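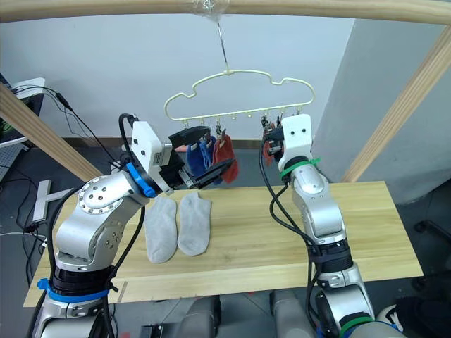
Every few months somebody promises me that the laundry is about to be taken off my hands. It has been going on for long enough that I now own three generations of tumble dryer and have still never met a machine that can pair a sock.

So in December I went to Clunstead, where a small firm called Netholm has been teaching a two-armed robot to deal with the end of a wash. The project is known in the building as Stukevix, a name that came from a misspelt parts order and stuck. Its makers are polite, tired people who have stopped using the word "soon" in front of visitors. I liked them for that. I went home less sure about the robot.

## Slow hands

The job sounds like nothing. Socks go on a hanger with little clip pegs along the bottom, the sort you might buy for baby clothes, and at some point they come off again and are laid flat. A child can do it while watching television. Most of us do it while thinking about something else entirely, which may be why we are so bad at guessing how hard it is.

Think about what a peg asks of you. You pinch one end, and the whole hanger swings, as it's only hung by a wire hook below a bar. You steady it with your other hand without deciding to. You feel the cloth give, and you know from the tug whether the peg has let go or has kept hold of a few threads. A flat-fingered gripper gets almost none of this. It can close on something and it can open again. The rest has to be worked out from pictures and the position of its joints, and a sock looks different every time it moves.

The figures I was shown covered 273 attempts at a single sock, hanger to table. The arms managed 56 of them with no human help. That is about one in five, on a bench built for the purpose, with the hanger always in the same place and the lights always on. I asked what counted as success and was told the sock had to end up on the table, unfolded. Toes in any direction would do.

One clean run took up to 30 seconds. I did the same thing in two, and dropped nothing, though I admit I was showing off.

## The bench is doing half the work

I've seen enough demonstrations to have a habit of looking at everything except the robot. Who chose the table height? Who put the washing within reach? At home, the socks arrive in a damp knot with a pillowcase round them, half are inside out, and one is still in the drum. Ask where that part of the job comes in and you tend to get an answer about next year.

Netholm's answer was better than most. The team said the knot was a separate problem and they hadn't started on it. They don't claim to be making a home machine at all. Their paying interest is from a supplier called Jiang, which wants small soft goods clipped to display hangers before they go to shops, all day, one after another. There the hangers match, the socks are new and dry, and a person can be standing by for the ones that go wrong.

I can believe in that, up to a point. Factories have always been kinder to machines than kitchens are, and for the plain reason that you can rebuild a factory around the machine. Yet even on a packing line, a success rate of one in five means somebody spends the shift clearing up after the equipment. The cost of that person never seems to make it on to the slide with the savings.

## What I'd want to see

My own test would be dull. Give it a basket from a house with two children in it. Let someone who doesn't work there hang the washing, badly, wherever they like. Leave the room for an hour. Then publish the whole hour, including the bits where an arm gropes at thin air beside a peg.

The team didn't object to this. They said they would expect to fail it, and asked me to come back next winter. I've put it in the diary in pencil. My washing, meanwhile, is over the radiator in the hall, and there's an odd grey sock on the stairs that has been there since before I left for Clunstead.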